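Ummont string and cord work, July report to Gataveo

Of the 900 lengths budgeted for the period, 263 have been tied and logged.

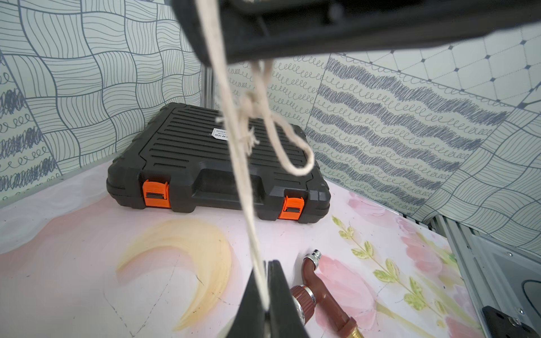 Knot quality remains the main variable. Off-white cotton is still the working stock, and its strands fray at the knot, with loose fibres standing out once a loop has been formed. Tranex cord has been ordered for comparison, in 3 thicknesses. Loop size is not yet controlled.

Bench layout is unchanged. The printed moon-and-flower surface stays in use until the plain one is delivered.
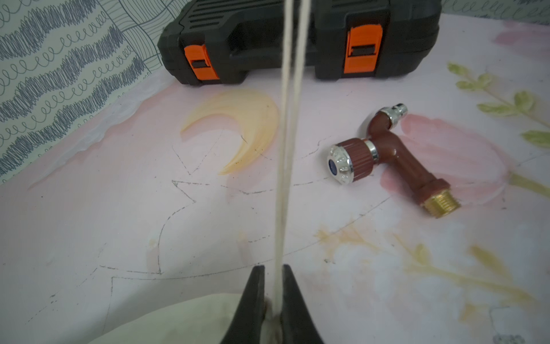
Su has asked that frayed ends be trimmed before logging, and notes that untrimmed knots make the length figures unreliable. Trimming will start on Friday and will add 4 hours a week to the bench time claimed.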